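Speaker notes: Moving to a new desktop OS without losing a week
Hayes user group, 24 September 2022

Slide 1. Title
Say hello, mention slides will be posted. Phones on silent. Questions at the end, except on the backup part, where people should stop me.

Slide 2. Why I waited
I skipped the June beta on my main machine and put it on the old laptop. Two apps failed to open there. One was Tutix, which I use every day for notes. The fix came out nine days after the public release, and I upgraded the day after that.

Slide 3. Before you start
Check free space. My laptop had 116 GB free and the installer still complained until I emptied the trash. Make one full backup and open a few files from it. Write down license keys for anything bought outside the store. Ikari asked me for its key again.

Slide 4. The upgrade
Plug in the power. Leave it alone. The progress bar stops near the end and sits there. Don't hold down the power button.

Slide 5. Accessories
Go slowly on this one. Bluetooth pairings did not all carry over for me. Keyboard fine, mouse fine, headphones had to be removed and added again. Game controllers are the same: forget the device, restart, pair again, one at a time if you have a set.

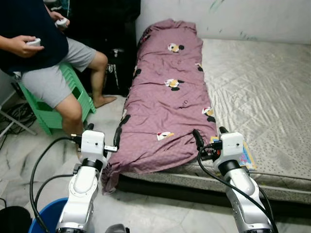 A white controller in each hand.

Slide 6. Settings that moved
Show live: login items, notifications, default browser. Search is faster than hunting through the menus. Display scaling is now two levels down.

Slide 7. Photos and files
My library has 356 albums and was indexed overnight. Fans ran the whole time. Fulska, the sync tool, wanted full disk access before it would do anything, and the prompt was hidden behind another window.

Slide 8. Would I do it again
Yes on the laptop. On the desktop I'm holding off until the printer driver is updated. If your machine is for work, wait for the first point release.

Slide 9. Questions
Repeat each question for the back row. If there's time, go back to slide 6 and show the scaling menu again.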